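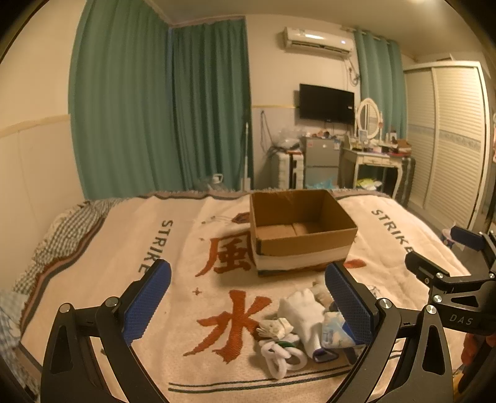 Section 4. Washing blankets and bulky bedding on the Duno. Read all of 4 before the first load, it's short. Big flat items behave differently from clothes: they ball up, hold water on one side and throw the drum off balance. Printed ones need a bit more care again. A cream blanket with big rust-orange characters and dark gray lettering down both sides is about the worst case for dye, strong color sitting right on a pale ground, so treat anything like that as a color load and not as whites. Plain cream or white with no print, go to 4.6.

4.1 Before you start

Check the care label. If it says dry clean only, stop, the rest of this section isn't for you.

Check the size. Duno takes one double blanket OR two singles. Not both. King size fits if it's thin. If you have to kneel on it to close the door it does not fit.

Empty the lint drawer (see 3.2). Blankets shed a lot more than shirts.

Shake the thing out outdoors. Pet hair especially.

Note: the load chart inside the door is for dry weight. Several people at the Trurkham store have asked. Dry weight.

4.2 Color test (printed or dark items, first wash only)

1. Find a corner with some print on it. Back side if the color goes through.
2. Wet a white cloth with cool water and one drop of detergent.
3. Press on the print for a slow count of 16. Don't rub.
4. Look at the cloth. Clean = carry on to 4.3.
5. Faint color = carry on, but wash alone, cold, and do the extra rinse.
6. Strong color = hand wash only, see 4.7.

Do the test on each color if there's more than one. Reds and oranges are the usual troublemakers, dark gray and black next.

CAUTION: Do not use the "set the dye with vinegar" trick in the Duno. It does very little for modern prints and it's hard on the door seal.

4.3 Loading

1. Drum empty, and I mean empty. Check for socks up top behind the lip.
2. Fold the blanket lengthwise in three, print side in.
3. Feed it in loosely around the drum in a ring, not as a lump in the middle.
4. Leave a hand's width free at the top.
5. Tuck any fringe or ties inside the fold.
6. Close door until it clicks twice. One click is not closed.

Note: washing a single blanket and getting balance errors? Add two bath towels of a similar color, one each side. Old towels, ones that have stopped shedding.

4.4 Program settings

Turn the dial to BULKY. Then:

Cotton, printed: cold, spin 800, extra rinse ON
Polyester fleece: cold, spin 800, extra rinse OFF
Wool blend: use WOOL not BULKY, lowest spin
Quilted or filled: warm, spin 800, extra rinse ON
Don't know what it is: treat as printed cotton

The display shows 77 minutes when you pick BULKY. That's an estimate, it adds time if the load needs rebalancing. Don't cancel because the number went up. It's allowed to.

Extra rinse stays on until you switch it off, even after the machine is unplugged. Owners of the older Plirarum model will remeber it resetting every time. The Duno doesn't.

4.5 Detergent

Liquid only for blankets. Powder gets caught in the folds and leaves chalky lines.

1. Pull drawer out to the first stop.
2. Fill compartment II to the lower line. Lower, even for a big load.
3. Leave the softener compartment empty for fleece. It flattens the pile.
4. Push drawer in fully.

No bleach on anything printed, including the "color safe" kind. Color safe is tested on solid dyed cloth mostly, prints are another matter.

Stains: treat first, from the back, cool water, let it sit 5 minutes, then straight in the machine. Don't let the treatment dry on the fabric, it leaves a ring and the ring is harder to shift than the stain was.

4.6 Plain white or cream

Same loading as 4.3. Warm is fine. Extra rinse ON. You can run it with white towels. Skip optical brightners on cream or it goes patchy, bluish in places.

4.7 Hand washing (strong color in the test)

1. Bathtub, cool water, a capful of liquid detergent. Mix before the blanket goes in.
2. Push down and lift, push down and lift. No twisting.
3. Drain. Refill. Repeat until the water runs clear.
4. Press the water out against the side of the tub.
5. Roll in towels you don't love.
6. Dry flat.

You can put it in the Duno on SPIN ONLY after step 4, lowest speed. Run an empty cold rinse afterward so the next load doesn't pick up the color.

4.8 Drying

Take it out right away when the beeper goes. A wet print folded against pale fabric is how most transfer happens, more than in the wash itself. If you're going to be out, use DELAY START so it finishes when you're home.

Line: over two lines, not one, so air gets through the middle. Print side away from the sun.

Dryer: low heat, stop halfway, pull it out, refold the other way, back in. Yes it's a pain. Skip it and you get a dry outside and a damp core.

Iron: back side only, medium, no steam on the lettering or any thick print.

WARNING: Never put foam-backed or rubber-backed items in a dryer. Fire risk. Includes some picnic blankets and mattress toppers.

4.9 If something goes wrong

Display shows UB: load out of balance. Press PAUSE, wait for the lock, spread the blanket out, press START. Second UB in a row, see the towel note in 4.3.

Machine walks across the floor: feet not level. Section 2.4.

Blanket comes out soaking: spin got skipped for balance. Respread, SPIN ONLY.

Color has bled onto the pale areas: do NOT dry it. Keep it wet, wash again cold by itself, extra rinse ON. Twice if needed. Once it's been through a dryer the color is generally there for good.

Gray fluff all over: lint drawer full, or wrong towels.

Door won't open: wait. The lock holds for around two minutes after the end of the cycle. Still stuck, section 7.

Service questions go to the Kiani parts desk, ask for Forough Nazari. Have the serial number ready, it's on the sticker inside the door, left side. Corrections to this section to Rostam Mazandarani. Drawer diagram is getting redone in July, until then use the one in 3.2.

Section 5, curtains and slipcovers, next page.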